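January 2, 2018. Split tunnel, first working day of the year

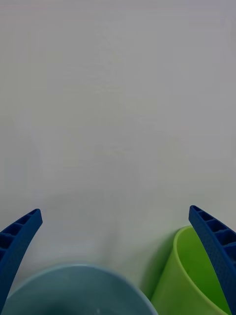
Segundo Huanca wrote back before eight: the block is at the dorm firewall and nowhere else, the library wireless passes the same traffic without complaint, and would I please stop opening tickets against his group for a filter his group does not run.

Fair enough. Ticket withdrawn. I had assumed a single policy for the whole campus because the memo says a single policy for the whole campus. The memo was written by people who believe we own one firewall. We own four, and the one in front of the residence halls is a Grorden box that came with the wiring contract and is managed from off site by the contractor. Changes to it go through a web form with a drop-down list of reasons, none of which is "the rule is wrong."

For my own record, the state of things this morning.

Category filtering was turned on for the residence network over the break. The order was to block peer-to-peer file sharing and a short list of streaming relays. The category the contractor picked is broader than that. It takes in anything that looks like a VPN or an encrypted tunnel on a nonstandard port, which means the residents cannot reach Jimik, which half the language courses use for recorded speaking assignments, and graduate students in family housing cannot reach the department servers from home. DNS resolves normally. The TCP handshake completes. The session is then reset after the client hello, in both directions, with a forged source address. So the user sees a spinning wheel, then a generic timeout, and calls the help desk, and the help desk tells them to restart their router.

I tested from the family housing unit, wired, then wireless. Same result on both. Then from my phone on the cell network, where everything worked. I kept the captures and named them properly this time.

Jimik is the awkward one. It is an ordinary web application, but its media upload runs on a separate high port with its own certificate, and the filter classifies that as "anonymizer, generic." Their support page says to allow the port range outbound. It is correct and useless to us, since outbound on that firewall is not something anyone on campus can touch.

Nighat Bhutto called at ten. She had 70 complaints in the queue from the break, nearly all from people who stayed in the halls, and she had sorted them by building, which I should have asked for in the first place. The two oldest buildings have none. I told her that was probably because they were empty. She said they were not, the athletes were in them. I looked, and the old buildings still route through the former academic core, because the recabling in May stopped short of them. So they get the campus policy and not the residence policy. That is a useful control group and also a small embarrassment, as the network diagram shows them as migrated. I have corrected my copy of the diagram. The official copy requires a change request.

Spent the late morning on the question of who can ask for what. The acceptable use policy has a clause allowing exceptions for "instructional need," approved by a dean. It has no clause for a block that was never ordered. An exception would fix Jimik and leave everything else broken, and would put on paper that the block was intended. I would prefer to have it logged as a misconfiguration. The contractor would prefer to have it logged as an exception, because misconfigurations count against their service credits and exceptions do not. We went back and forth on this by email for most of an hour. The tone stayed civil.

What I finally sent, so I can find it again:

Request 1. Remove the category "anonymizer, generic" from the residence policy. Restore the file sharing category as ordered.
Request 2. Turn on the block page for all remaining categories, so that a blocked user is told they are blocked.
Request 3. Send us the rule change log from the start of the break to the present.

The second one matters more than it looks. If the residents had seen a page saying "blocked by policy," with a reference number, we would have known on the first day. A silent reset is a poor way to enforce a rule even when the rule is a good one. The contractor says a block page cannot be shown on encrypted connections without installing a certificate on every student laptop. True for most cases. It can still be done at the DNS level for the named sites, and I said so -- with the page number from their own manual.

Ate at my desk. Read the minutes from the last security meeting, which I missed. There is an item on whether to ban personal hotspots in the halls. The argument for it is radio interference. The timing suggests a different argument, namely that residents will go around the filter with their phones as soon as they work out that they can. They worked it out before the new year. The wireless survey shows 300 distinct hotspot names across the halls, against 20 in the survey before the break, and the channel plan on the third floors is now a mess. So the filter has produced the interference that the hotspot ban would address. I wrote this up in one paragraph and left out the adjectives.

Afternoon went to Benia, the small inventory server, which had filled its log partition over the break with authentication failures from a door controller nobody had told about the password change. Cleared the logs, rotated them, put the rotation in a cron job where it should have been all along. Twelve minutes of work after forty minutes of finding the console cable.

Reply from the contractor at 3:40. Request 1 accepted, scheduled for the overnight window. Request 2 "under review." Request 3 refused, on the ground that the change log contains information about other customers. I do not see how a log of changes to our firewall contains other customers, unless the rule set is shared. I asked whether the rule set is shared. No answer by the end of the day.

If it is shared, then our policy can change when somebody else's does, and the memo describing our policy is a description of one evening last month. Segundo thinks it is shared. He pointed out that the rule names carry a prefix, KKL, that matches nothing here. I searched the old mail and found one hit, a sales message mentioning a Kakakhel template for housing customers. That is thin evidence. I put it in the notes and did not put it in the email.

Interim advice for Nighat's desk, sent at 4:15: stop telling people to restart the router. Tell language students to upload from the library. Tell graduate students in family housing that the fix is due overnight and to report in the morning whether it worked, with the building and the time. She asked if she could tell them why it broke. I said yes. There is nothing confidential about it, and the residents pay the connection fee.

To do tomorrow:
Retest from family housing before eight, same two captures, compare.
Check that file sharing is still blocked after the change, as ordered.
Ask purchasing for the actual contract text on log access. I have only ever seen the summary.
Open the change request for the network diagram.
Return the console cable to the hook.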